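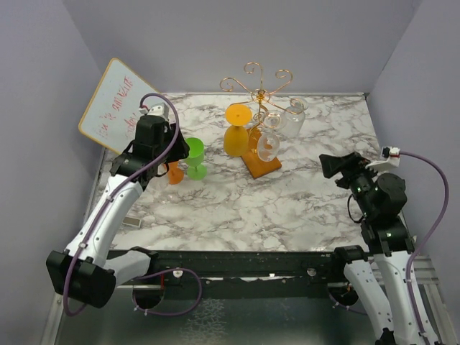
4. Preparación de la estación bimanual y registro de demostraciones

4.1. Objeto de esta sección

La presente sección establece el procedimiento para preparar la estación de dos brazos y registrar demostraciones de la tarea de colocación de copas en soporte, según el método Tredach. El método entrena una política de control a partir de demostraciones teleoperadas y exige que las condiciones iniciales varíen de un episodio a otro dentro de los límites aquí indicados. La instalación mecánica de los brazos se trata en la sección 2 y la calibración de las cámaras de muñeca, en la sección 3.

4.2. Requisitos previos

– Software Fusum instalado en el equipo de control, con licencia de registro activa.
– Cámaras de muñeca calibradas en la misma jornada.
– Soporte para copas y juego de copas de la tarea, con al menos una copa de vidrio transparente.
– Gafas de protección y guantes resistentes al corte para la manipulación del vidrio.

PRECAUCIÓN: No introduzca las manos en el espacio de trabajo mientras los brazos estén habilitados. La parada de emergencia debe quedar al alcance del operador durante toda la sesión.

4.3. Preparación del espacio de trabajo

1. Deshabilite ambos brazos desde el panel de Fusum y espere a que el indicador de estado muestre «Reposo».

2. Limpie el tablero con un paño que no deje pelusa. No emplee productos abrasivos.

3. Compruebe que los cables de muñeca estén sujetos a los eslabones mediante sus clips y que el bucle libre permita el giro completo de la articulación.

4. Coloque el soporte en la mitad posterior del tablero. La orientación de la base es libre y debe modificarse al comienzo de cada serie.

5. Distribuya las copas conforme a la ficha de condiciones iniciales. Cada episodio puede partir con algunas copas ya colgadas y otras de pie sobre el tablero.

6. Verifique que quede al menos un brazo del soporte libre por cada copa pendiente de colgar.

Nota: Los objetos ajenos a la tarea pueden permanecer en el recinto siempre que no impidan el movimiento de los brazos. El método los trata como variación del fondo y no es necesario anotarlos en la ficha.

4.4. Registro de un episodio

1. Seleccione en Fusum el perfil «Copas – bimanual» e introduzca el código del operador.

2. Habilite los brazos y llévelos a la postura de inicio con los dispositivos de mando.

3. Inicie el registro. Para cada copa, aproxime la pinza al tallo, cierre a velocidad reducida y eleve la copa antes de girarla.

4. Invierta la copa e introduzca el pie en el brazo libre del soporte. Abra la pinza únicamente cuando el peso descanse sobre el alambre.

5. Retire el brazo y detenga el registro. El episodio se cierra de forma automática a los 775 fotogramas si el operador no lo ha detenido antes.

6. Asigne la etiqueta «Completo», «Parcial» o «Descartado». Los episodios con una caída seguida de recuperación se etiquetan como «Parcial» y se conservan.

PRECAUCIÓN: En caso de rotura, accione la parada de emergencia y retire todos los fragmentos antes de reanudar la sesión. Revise también las aberturas para cables del borde delantero.

4.5. Volumen de datos y resultados de referencia

El conjunto de referencia Vakau reúne 790 episodios válidos de esta tarea. Para adaptar la política a una estación nueva se requieren 300 episodios propios, registrados en series de 10 con la misma disposición del soporte.

En las pruebas internas, la política entrenada solo con copas de color localizó peor el contorno de las transparentes, sobre todo cuando estas se encontraban de pie sobre un tablero veteado. La inclusión de vidrio transparente en todas las series redujo los cierres en vacío – el fallo más frecuente en la versión anterior – sin alargar el entrenamiento. Por este motivo, la ficha de condiciones iniciales no admite series compuestas exclusivamente por copas de color.

4.6. Cierre de la sesión

1. Lleve los brazos a la postura de reposo y deshabilítelos.

2. Descuelgue las copas a mano y guárdelas en su caja.

3. Exporte los episodios y compruebe que el informe no presente fotogramas perdidos. Si los hubiera, consulte el apartado 7.2.

Documento revisado el 11 de diciembre de 2023. Sustituye a la edición de junio.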